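**Unit 3 - Mixed Storage and the Shared Bin**

Students in the Callport section should read these notes before the practical in Room 416. The unit concerns open containers in which unrelated goods are kept together, and the order in which such goods are sorted.

Food is separated first. Drinkware follows, then textiles, then cleaning tools. Items of uncertain use are set aside and recorded on the Deken sheet. 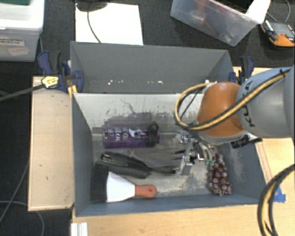

*Fig. 3. Mixed contents of a divided gray bin, including grapes, a purple water bottle and a fabric glove.*

Wear on the inner walls - scuffs, scratches, pale patches - is entered under "container condition" and carries no marks. Completed sheets are returned to Sneha Kashyap by the end of September.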